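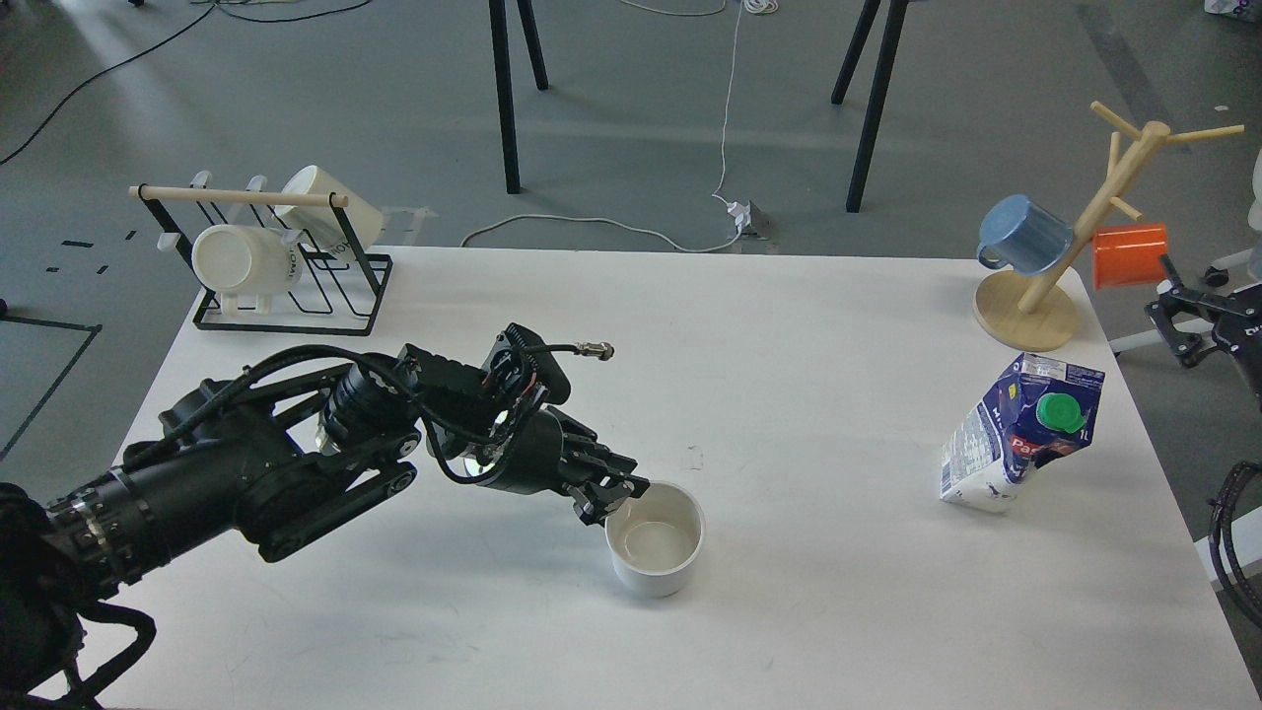 A white cup on the table, next to a wire dish rack.

The Slow Return of the Office Mug

594 shares | 4 comments

When Bianka Jakab took over the kitchens at Candura, the insurance firm was buying 3000 paper cups a month. Most of them were used once, for ten minutes, and then thrown out with an inch of cold coffee in the bottom. The cleaning crew hated them because they leaked through the bags.

Jakab did what a lot of office managers have tried over the years. She bought mugs. Within a month half of them were gone from the cupboards, and the rest sat in the sink until somebody gave in and washed them.

"I found one in a plant pot on the second floor," she says. "It had been there long enough to have its own plant."

Plenty of workplaces have been through the same thing. Paper cups came in because washing up caused arguments, and the arguments are still there when the paper cups leave. Siyabonga Hendricks has spent nine years advising companies in Gandstead on how to set up shared kitchens, and he says the mug itself is the easy part. What people fight over is the space beside the sink.

"You wash your cup, and then where does it go?" he says. "If the answer is a wet towel, you leave it in the sink next time."

His advice is dull and mostly cheap. Put the rack where a right-handed person will reach it without crossing the tap. Buy one kind of mug, plain, with no company name on it, so that none of them becomes a favorite. Keep fewer than you think you need. At the architects' office Leitner, the staff went from a full cupboard down to one shelf, and the sink has stayed clear since August.

The choice of mug matters more than it might seem. Thick walls hold heat but take up room, and a wide foot collects a ring of water in the dishwasher. Meinrad Eberhard, a potter who now sells mostly to cafes and offices, makes his with a narrow base and a plain white glaze. He used to offer six colors. People sorted them, he says, and then they started to own them.

Racks are a matter of taste. Hendricks likes open wire – it dries faster and is easy to wipe – but some offices complain that mugs knock together and chip. Liesl Riedl, who runs the canteen at Farnex, had wooden pegs put up on the wall instead. They looked good for a year and then the lower ones went black. She is back to metal, and she lets the mugs hang so the water runs out. 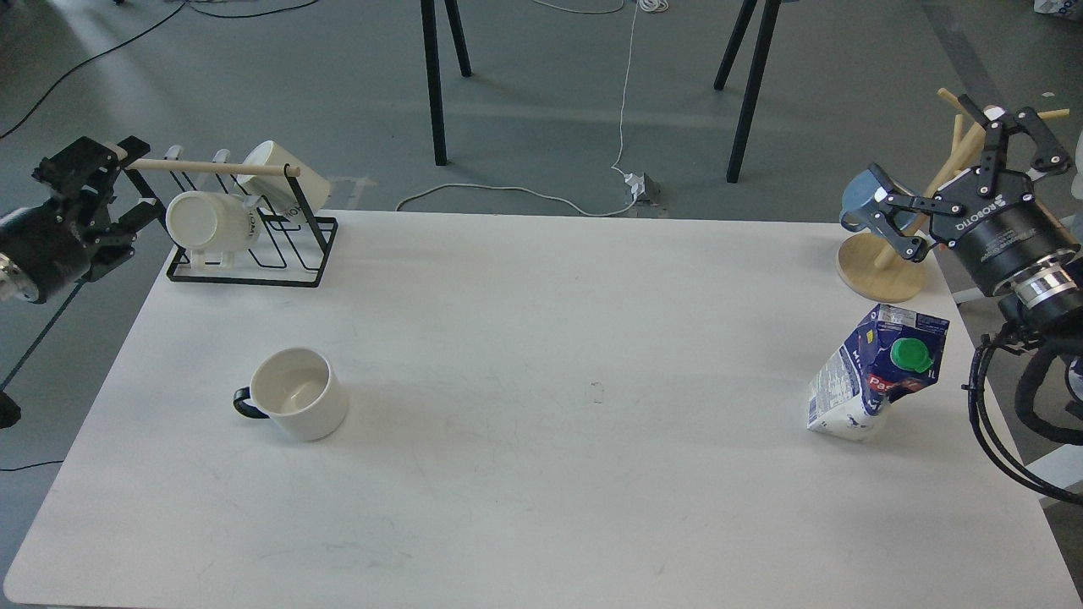 What It Costs

Candura's second try began with 2 racks per kitchen and a small order of mugs. Jakab put the bill next to the old one for paper cups, and the new setup had paid for itself before spring. She still keeps a sleeve of paper cups in a drawer for visitors.

Not everyone came around. Meinrad Brunner, who works in claims, brings a steel flask from home and has never used a shared mug. He doesn't trust the sponge.

Jakab replaces the sponges on Mondays now. Brunner still brings the flask.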